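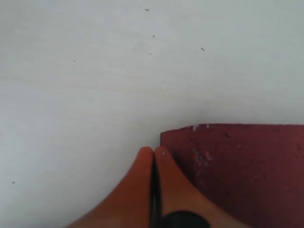

5.3 Does the wrist view help with brick placement?

Earlier work on the Westerberg task set reports that adding a wrist camera to a fixed scene camera nearly always improves a learned policy. We were not convinced. Most of those results come from picking up a single object on a clear table, where almost any close view is useful. Laying bricks next to other bricks is a different problem, and the gain may come from something as dull as having more pixels to fit.

We trained three versions of the Brullside policy on the same 931 demonstrations. The first saw only the scene camera, the second only the wrist camera, and the third saw both. Network size and training steps were held fixed. Each version was then run for 200 trials, with the starting pile drawn from the same list of layouts, so that no version got an easier set. A trial counted as a success if the brick came to rest flat, parallel to its row, and with no neighbor pushed out of line. The last condition is stricter than the one used in the Drinley study, and we think theirs hides a good deal. A brick that lands well after shoving two others aside should not be scored as placed.

The scene view carries most of the information about the layout. Figure 4 shows why this matters: the held brick is tilted above a flat one, and its angle relative to the rows is easy to read from a distance. Close to the gripper the same angle is much harder to judge, especially when a finger overlaps the edge that one would want to measure.

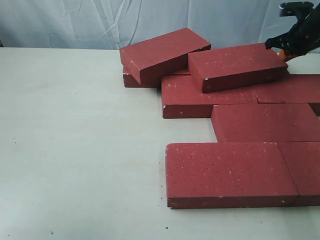

Figure 4. Scene view during a trial. The gripper holds one brick, raised at its right end, over the flat bricks of a staggered layout.

The version with both cameras did best, as expected, but its lead over the scene-only version was small and came almost entirely from the grasp phase. Once the brick was in hand, we could not separate the two. The wrist-only version often made a clean grasp and then set the brick down at the wrong angle. It is tempting to read this as proof that each camera has its own job - one for grasping, one for placing - and a draft of this section said so. We now think the data do not support a claim that strong. All three versions were trained from a single random seed, and the gap between the first and the third is of a size that a second seed might remove.

There is also a problem with the demonstrations themselves. Of the full set, 265 were recorded by Sverre Eide, who lowers the brick in one slow motion, while the other operators tend to touch down at one end and let the rest follow. A policy that copies the second habit may look careless in the placing phase for reasons that have nothing to do with its cameras. We have not retrained with the two styles kept apart.

We also tried the Fostirora augmentation, which shifts color and brightness at random during training. It made no difference we would defend. The bricks are dark red and the table is pale, so contrast was never the hard part. The failures we looked at by hand were mostly errors of angle and contact, and changing the colors does not address either of them.

For the remaining experiments we keep both cameras, mainly because the grasp phase is where a failed trial costs the most time to reset. Readers should not take this choice as evidence that the wrist view improves placement.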